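Capítulo 7
Móveis de apoio e pequenos recipientes no quarto

Objetivos do capítulo

Ao terminar este capítulo, o estudante deverá ser capaz de:
– distinguir os tipos mais comuns de móvel de cabeceira e indicar o uso de cada um;
– relacionar a altura do tampo com a altura do colchão;
– escolher um recipiente de transporte adequado ao volume e ao peso dos objetos;
– descrever a sequência de pousar e levantar um cesto sobre um tampo estreito.

Vocabulário: tampo, rodapé, corrediça, espelho de fechadura, parquê, espinha de peixe, malha aberta, zona de alcance.

7.1 O quarto como espaço de passagem de objetos

No capítulo anterior tratou-se da roupa de cama e dos armários de parede. Os armários guardam o que se usa por estação ou por semana. O móvel de cabeceira serve para o que se usa todos os dias, e por isso é também o móvel do quarto onde mais coisas param sem ter lugar próprio: um copo, um carregador, um livro, as compras que alguém trouxe na mão ao entrar e pousou na primeira superfície livre.

Nos apartamentos pequenos esta função é ainda mais marcada. No caderno de levantamento do bairro da Cuesta, que acompanha este manual e será retomado no capítulo 9, os quartos têm uma única superfície horizontal livre além da cama. Quem entra com um cesto, uma caixa ou um saco tem duas opções, o chão ou o tampo do móvel de cabeceira. A escolha depende da largura do tampo, do que já lá está e do espaço que sobra para o corpo entre a cama, a parede e a janela.

7.2 Medidas de base

O tampo deve ficar ao nível do colchão ou ligeiramente abaixo. Um tampo mais alto obriga a levantar o ombro quando se está deitado; um tampo muito baixo faz com que a mão desça sem apoio e derrube o que encontra.

Para a circulação ao lado do móvel recomendam-se 900 mm livres. Quando o quarto não o permite, aceita-se menos, desde que a gaveta possa abrir por completo sem bater na cama nem na porta. Em quartos partilhados deve prever-se 1000 mm no lado por onde se entra.

O modelo Didora, usado nos exercícios deste capítulo, tem uma gaveta com 114 mm de altura interior. É suficiente para óculos, medicamentos e papéis, mas não para um cesto, mesmo pequeno. Os recipientes ficam sobre o tampo ou numa prateleira aberta. O modelo Dridham tem duas gavetas e nenhuma prateleira, e é tratado na secção 7.6.

7.3 Gaveta, chave e prateleira

Uma frente de gaveta pode ter puxador saliente, puxador embutido ou apenas um rasgo no bordo. Nos móveis que ficam junto à passagem é preferível a frente lisa, que não prende a roupa. Se houver fechadura, convém que a chave não fique lá metida durante o dia.

A prateleira aberta tem a vantagem de mostrar o que contém. Acumula mais pó e pede limpeza semanal. Num soalho claro, os pequenos detritos junto à base do móvel notam-se depressa – passe a vassoura primeiro no sentido das tábuas e só depois o pano. Se o chão for de parquê em espinha de peixe, varra na diagonal, para não empurrar o pó para dentro das juntas.

7.4 Recipientes leves

Para levar poucos objetos de uma divisão para outra usa-se um cesto pequeno, de plástico ou de fibra. O cesto de plástico com paredes perfuradas pesa pouco, lava-se com água corrente e deixa ver o conteúdo. Serve para legumes, molas, brinquedos ou produtos de limpeza, mas não para tudo isto ao mesmo tempo: um cesto que leva alimentos fica reservado para alimentos.

As alças finas são cómodas para cargas pequenas. Com mais peso marcam os dedos, e é melhor segurar pelo rebordo. O cesto Prustovik da lista de material suporta 2000 g; acima disso as alças dobram.

7.5 Pousar e levantar

O movimento faz-se de frente ou ligeiramente de lado, com um pé adiantado.

1. Verifique se o tampo está livre no canto onde vai pousar.
2. Aproxime-se até o cesto ficar sobre o tampo sem esticar o braço.
3. Baixe o cesto até toda a base assentar.
4. Largue a alça ou o rebordo só quando o cesto estiver estável.
5. Empurre-o para dentro, afastando-o do bordo.

Para levantar, puxe primeiro o cesto para o seu lado e segure-o depois. Um objeto redondo desloca-se dentro do cesto quando este se inclina e encosta a uma das paredes, o que altera o equilíbrio da carga. Com um só objeto o efeito é pequeno, com vários convém usar as duas mãos.

Observe nas figuras a posição do cesto em relação ao móvel e responda depois às atividades 1 a 3 do caderno.
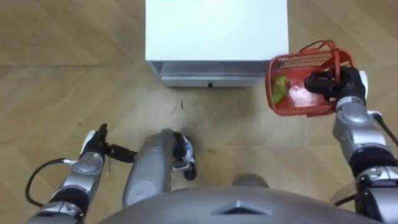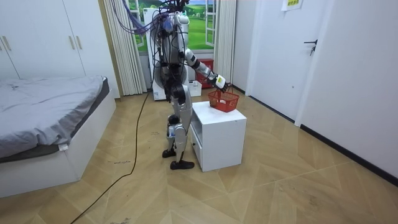 Figuras 7.1 e 7.2 – Cesto vermelho de plástico e móvel branco, em chão de madeira clara.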